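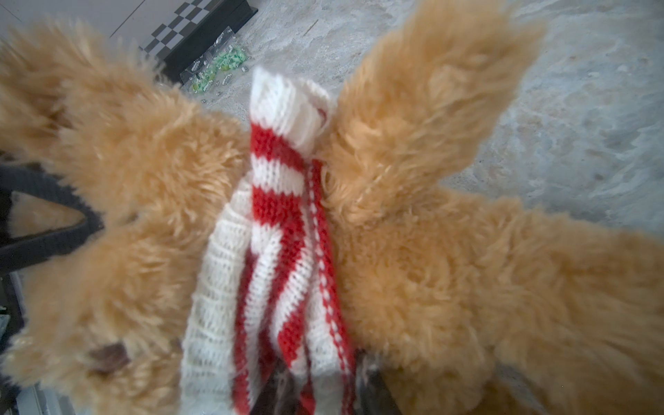

Figure 2. Hand-knitted scarf in red and white stripes, on a long-pile plush toy.

4.2 Leftover yarn and where it goes

When we first sat down with the knitters of Buvcombe, we expected to hear mostly about sweaters and blankets, and we did hear a great deal about them. But the talk kept drifting, very pleasantly, to the small bits of yarn left in the bottom of the bag. Of the 21 people we visited, 17 kept their leftovers sorted by color, and several brought out the whole collection before the kettle had boiled. Small striped pieces were the favorite way to use them up — a stripe can stop wherever the yarn does. 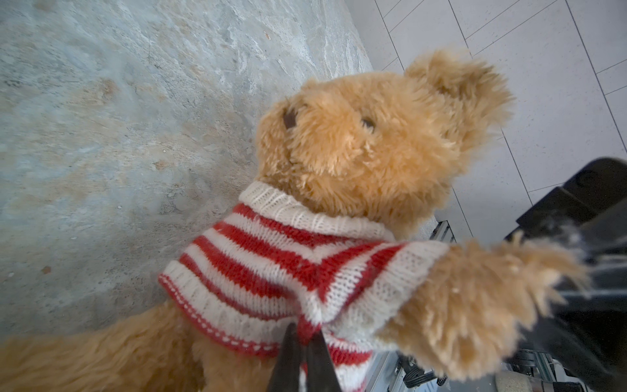
Page 800

Clothes for toys came up in nearly every home. Arriaga and Nyitrai both noted in their visit diaries that people spoke of these little garments with more affection than of the full-sized ones, and remembered exactly who had received them. Many were made without a written pattern, often in a single evening.

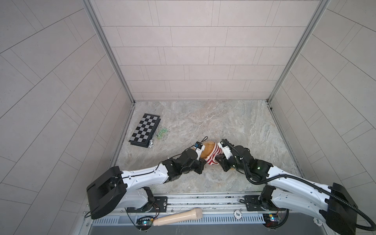 4.3 Learning by fitting

Knitters in Dunleavy described a slightly different habit. They liked to try a piece on the toy again and again while it was still on the needles, and children were often allowed to do the holding.

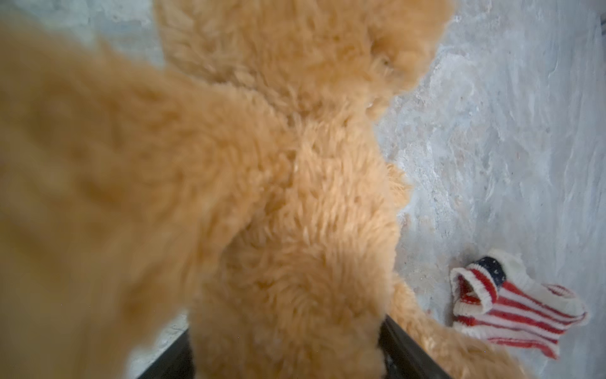 Fit was the word we heard most often in these talks, and beginners found it the hardest thing to judge. A tape measure gives one answer when pulled snug and quite another when left to rest on the surface. On a bear with dense, shaggy golden-tan fur, the pile stands out from the body in tufts, and the knitter has to decide how much of it to press down. Older knitters told us they simply used their hands, and we return to this in Section 5.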